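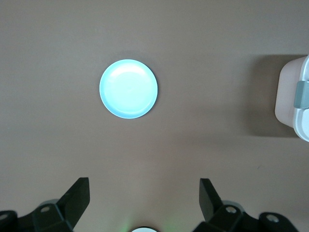 Flikanik FAQ

What does Flikanik do?
It plans grasps from the wrist camera. You give it a view, it gives you somewhere to put the fingers, and Nirik (the motion side) decides whether the arm can get there.

Why did it refuse my plate?
Plates are flat. If the rim score is under 43, it declines. Traian Roman set that number and defends it warmly.
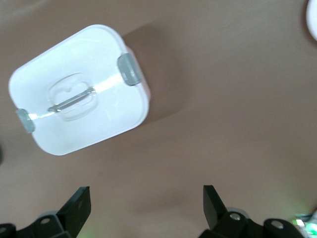

Page 2 of 9

Can it pick up a box by the lid handle?
Not while the bar is folded down in its recess. Ask for a side grasp and check the opening width first — Flikanik believes whatever you type.

It keeps grabbing at shadows.
Update to build 226. Earlier builds had strong feelings about shadows.

Who do I complain to?
Nelu Ursu at Standumico. Attach the log.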